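Subject: Re: Produce display layout and hand baskets, Festbridge store

To all members of the store fittings list,

The Plemisport office wrote:

> Please confirm the compartment order for the wooden produce
> cabinet before the September reset. We also need a decision
> on the hand baskets. Van Wijk and Savetti have both quoted,
> and the purchase order is for 1,385 units.

The order at Festbridge is confirmed as it now stands. Cucumbers remain at the left, next to the pale leafy greens, with the long bumpy variety and the smooth dark variety sharing one compartment. Apples stay on the upper shelf. 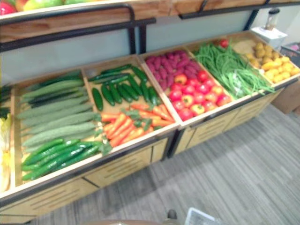 Produce cabinet, Festbridge: small cucumbers over carrots, tomatoes in the next compartment, green beans to the right.

Stores with narrower cabinets may combine the beans and carrots but should keep the tomatoes in a compartment with no more than 2 items. Compartments should be checked every 15 minutes during opening hours.

With regard to the baskets, the office has selected the light gray plastic model with slotted walls, a gridded floor and flat gray carrying handles. Stores may keep up to 6 stacks at the entrance. Existing baskets with damaged handles should be withdrawn when the new stock arrives.
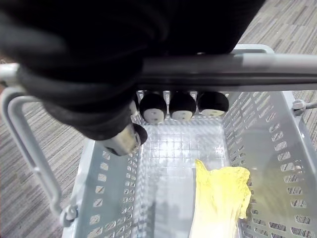
Action requested

Each store is asked to reply to this list with its cabinet width and the number of baskets required. Replies should reach the office by noon on the closing date given in the original notice.

Store Fittings Office
Festbridge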